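Night Shift at the Red Booth

Cell 4 went down at ten past two. Not down down. It just stopped trusting itself, which on the Lachance floor counts as the same thing.

I had the Lesonlow manual open on my knee, page 123, coffee on the floor. Fault 2074, it said – joint offset, see dealer. The dealer was in Jerndale. The dealer was asleep.

So. Power off, count to whatever, power on. Wiped the rail. Ran a thumb along the cable on the right forearm, clip by clip, feeling for the one that had let go. Found it near the elbow. Pushed it back. Zeroed the left arm, zeroed the right, did the left again becuase I didn't like how it sounded. Then loaded the dish routine, the slow one, and let them have the rack. 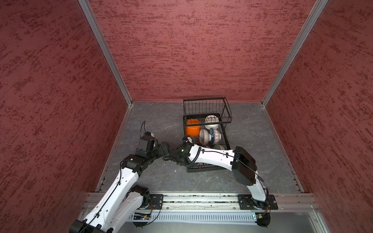
Walon came over the radio and wanted to know if I'd touched the offsets by hand again, and did I remember what happened in July, and would I please write the old numbers down this time before I typed over them. Then static. Then, quieter, that the right arm always drifts when the heating cuts out, so give it ten minutes before blaming the joint.

I had not written the old numbers down.

I wrote the new ones down. 344 on the wrist, on the back of my glove, in marker. Figured that was half of what was asked.

Gave it the ten minutes. Sat there. The building ticks at night, pipes or something, and you start hearing bearings in it. I thought about my mother's kitchen, how she'd hold a plate up to the window before she put it away, every one, like it might of cracked since lunch. Then the timer went and I stood up too fast and kicked the coffee.

Second run. Hand on the stop button, not pressing.

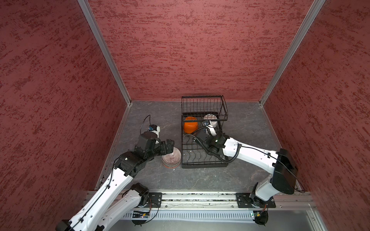 Slow, slow. I kept my palm on the red and listened to the left wrist. No whine. Bit of a tick on the turn, but it had that when I started here. I took it up to half speed and the tick stayed put, so I left it alone.

Logged it at ten to four. Cable clip, re-zero, heating. Left the line for old values blank, then went back and put a dash in it.

The radio clicked. I turned it down and went to find a mop.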